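Communiqué de presse - Août

Grornum ouvre au public son programme de manipulation textile : démonstration de pliage à la pince portative

Grornum, société d'ingénierie spécialisée dans la préhension d'objets souples, annonce la tenue d'une journée portes ouvertes consacrée à l'acquisition de gestes domestiques pour la robotique de service. La démonstration porte sur une seule famille de tâches, le tri et le pliage de vêtements, exécutée à la main avec des pinces instrumentées Tapia.

Le choix du textile répond à une contrainte technique connue. Un vêtement n'a pas de géométrie fixe, se replie sur lui-même et masque ses propres bords. Les trajectoires programmées donnent dans ce cas des résultats médiocres, et l'apprentissage à partir de gestes humains reste la voie retenue par Grornum pour le projet Brekik.

Les opérateurs travaillent avec 2 pinces, une par main. Le boîtier gris foncé porte sur sa face deux capteurs circulaires disposés côte à côte ; les doigts, jaunes et ajourés d'une ouverture ovale, sont montés dans un châssis noir à rails fendus. Le poste de travail est un lit, dans une pièce habitée, avec le linge et les objets qui s'y trouvent. Aucun fond neutre ni éclairage additionnel n'est prévu au protocole.

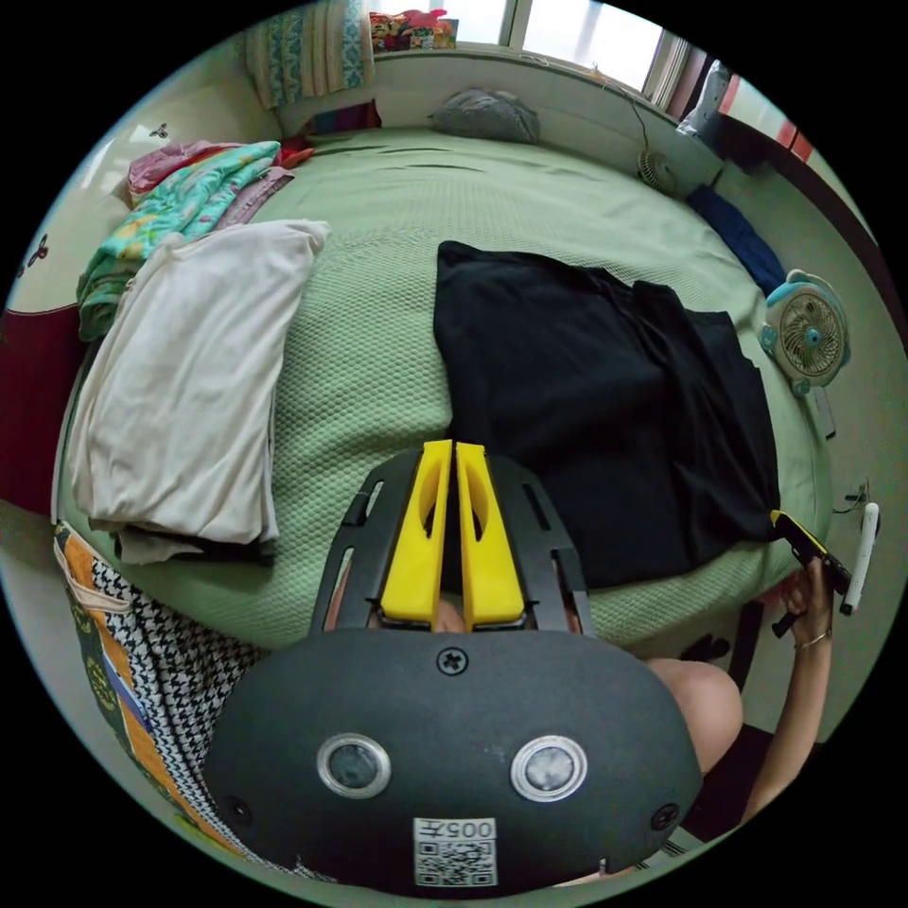 Pukden, partenaire du projet pour l'évaluation, précise que le volume de gestes enregistrés compte moins à ce stade que la diversité des matières et des pièces, et que les séquences réalisées sur un plan de travail de laboratoire se transfèrent mal au logement réel. Le partenaire demande en conséquence que les échecs de saisie soient conservés dans le jeu de données et annotés comme tels.

Cette demande a été intégrée au cahier des charges. Le corpus Brekik compte à ce jour 3610 séquences, réparties en 4 catégories : hauts, bas, linge de maison, petites pièces. L'objectif fixé pour la phase suivante est de 1000 séquences supplémentaires, avec priorité aux vêtements sombres, dont les plis sont peu contrastés et les contours plus difficiles à extraire.

Pendant la visite, les participants suivent une séquence complète : mise à plat, repérage des points de saisie, pliage, dépose sur la pile. Ils peuvent ensuite prendre en main les pinces Tapia - sous la conduite d'un opérateur - et comparer l'effort de serrage sur une maille et sur un tissu épais. Un poste de relecture permet de consulter les enregistrements et les annotations correspondantes.

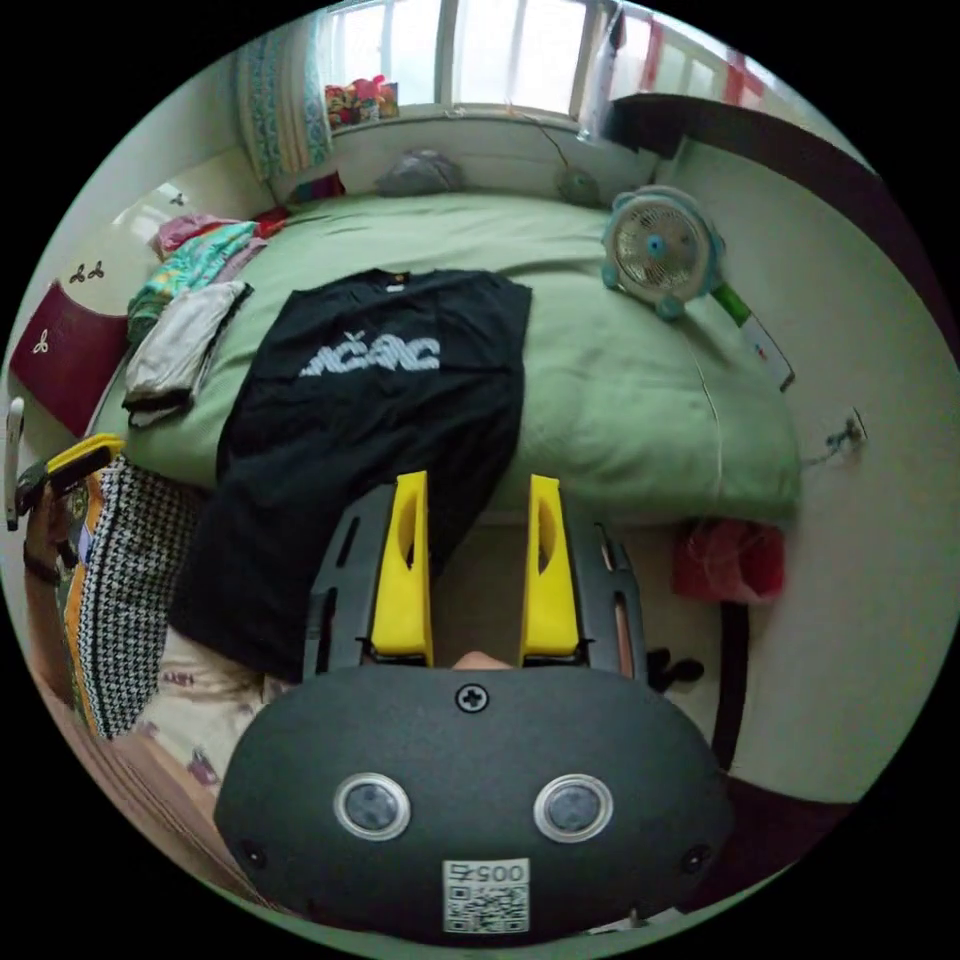
Pinces Tapia, séquence « hauts » : tee-shirt noir posé à plat sur la couette.

Informations pratiques

Les visites se font par petits groupes, le matin à partir de 9 h 30 et l'après-midi à partir de 14 h. L'inscription préalable est obligatoire auprès du service communication de Grornum. Les prises de vues sont autorisées pour la presse, à l'exception du poste de relecture.

Un dossier technique (caractéristiques des pinces, protocole d'annotation, format des fichiers) est remis sur place et peut être envoyé sur demande.

À propos de Grornum

Grornum conçoit des organes de préhension et des outils d'acquisition pour la robotique de service. Les pinces Tapia et le corpus Brekik sont développés en interne, l'évaluation étant confiée à Pukden.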